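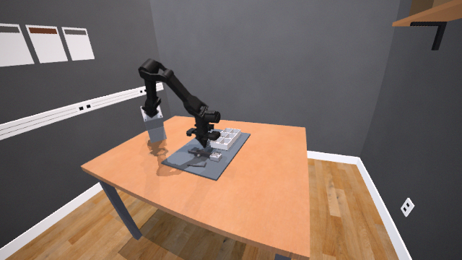 Progress report to the Kuvport fund: scoring sorting policies in simulation
Prepared by Wian Naidoo, Flondby project
Tue 14 September

Where we stand

The fund asked us a plain question in May. Can a simulated bench tell us which of two control policies will do better on the real one, well enough that we can stop running every candidate on hardware? Our answer at this stage is that it can tell us some of the time, and that we do not yet know how to spot the times when it can't. I would ask the fund not to read this report as a yes.

Dineo Mokoena built the simulated room and the task in it. Orlando Montoya wrote the scoring code. Khadija Chraibi ran the real trials, and Mpho Venter has been checking the statistics, which has meant sending a fair number of my paragraphs back. The software layer that holds it all together is called Prultia in our files and in the budget lines, so I use that name here as well.

What was done in the period

We ran 3,698 simulated episodes of the sorting task. In each one the arm has to pick a small part off the mat and bring it to a compartment in the white tray. Start positions of the parts, the angle of the mat and the friction values were drawn afresh for every episode. Two policies were compared. The first, Xavier, is the one described in our proposal. The second is a plain scripted baseline with no learning in it at all, which Mpho insisted on and which I had thought a waste of time. I was wrong about that, as the results section will show.

On the real bench we completed 200 trials, split evenly between the two policies. The proposal promised more. The shortfall comes down to the gripper pads, which wore faster than we had allowed for and had to be replaced and re-measured before any trial could be compared with the earlier ones. Khadija's log of pad changes is attached in full, and I would encourage anyone who reads the headline result to read the log too.

What the results say

In simulation, Xavier beats the scripted baseline clearly. On the real bench it is still ahead, but the gap is small enough that Mpho will not let me call it a difference. If you had only seen the simulated scores you would have expected a comfortable win. That is the single most useful finding of the period and it is not the one we hoped for.

The baseline's real score landed close to its simulated one. Xavier's did not. My reading is that the learned policy has picked up habits that suit the simulator, mainly in how it approaches a part from the side and counts on the contact behaving neatly. Orlando does not fully agree. He thinks the loss is mostly down to camera calibration on the real bench, and he may be right. We have not run the test that would separate the two explanations, and until we do, both are guesses.

There is also a question about what our score measures. Of the simulated episodes, 1,970 were marked as successes by the automatic check. Dineo watched a sample of those back and found several where the part was over the right compartment but resting on a dividing wall, and the check had passed it. A person would have failed those. We have tightened the rule, but the old episodes were scored under the loose one and the comparison above still uses them. Rescoring is under way. I expect Xavier's lead to shrink a little, as it was the policy that tended to release early.

Long thin parts

Most of the trouble sits with one kind of part. The small block with the two holes is easy for both policies. The long thin bar is another matter. It lies flat on the board and offers very little height for the fingers to close on, and small errors in the angle of approach turn into a pushed part instead of a held one. In the simulator the bar slides in a tidy straight line when pushed. Khadija's trials show it turning as it goes, often by enough that the next attempt starts from a position the policy has rarely met in training.

We tried three settings for contact friction to see if the turning could be brought back. One of them came closer, and made the block worse. I don't think fiddling with that number is a fair way forward. With enough settings to choose from we could make the simulator agree with any set of real trials we liked, and it would tell us nothing about the next set.

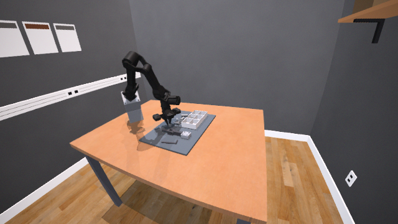
Claims we are not making

Our proposal said the simulated bench would be "a reliable stand-in". I would like to withdraw the word reliable for now. We have two policies, one arm, one table and one family of parts. Ranking two things correctly is something a coin manages half the time, and our real trials are too few to say the ranking was more than luck.

I am also wary of how good the simulated room looks. Visitors to the project see the wood grain and the shadows and take it that the physics must be as careful. The two have nothing to do with each other. Dineo spent a good part of the early work on lighting and surfaces, because the policy learns from camera views, and it was time properly spent. It does nothing for the way a bar turns when it is nudged. Please bear that in mind if clips from the project are shown at the fund's open day.

Spending

Staff costs are on plan. Hardware is over, almost wholly on pads and the fixture used to measure them. Computing is under, as the simulated runs were quicker than we had budgeted for. We ask permission to move the computing surplus across to bench time. Should the fund prefer to keep the lines as they are, we can manage, but the real trials will finish later and the next report will have less in it.

Work for the next period

Rescore every stored episode under the tighter rule and publish both sets of scores side by side. Orlando has this in hand.

Run the calibration test. Khadija will recalibrate the cameras before each block of trials for one half of the bench work and leave them alone for the other half. If Orlando is right, the difference should be plain.

Add a third policy, deliberately a poor one. At present we can't show that the simulator would catch a bad candidate, and a method that only ever sees decent ones has not been tested.

Write down the predicted ranking before the real trials begin. Mpho will hold the file. In this period we set the simulator's values while already knowing some of the real results. I don't believe anyone leaned on the scale, but I can't prove it, and a funder shouldn't have to take my word.

Decision asked of the fund

We had planned to offer the method to the other Kuvport teams at this point. I recommend holding that back until the next report. Two of the teams have already asked for it and may be put out. They are welcome to the code and the episode logs as they stand, provided they go on testing on their own hardware and don't quote our simulated scores as evidence of anything on a real bench.

If the next round of trials shows the same gap between simulated and real scores for the learned policy, and the calibration test doesn't explain it, my advice will be to drop the ranking claim and use the simulator only for finding crashes and obvious faults before a policy goes near the arm. It does that job well enough already, at a much smaller cost than the full method.

Attachments: pad change log; trial sheets for both policies; scoring rule, old and new; Mpho Venter's note on sample size.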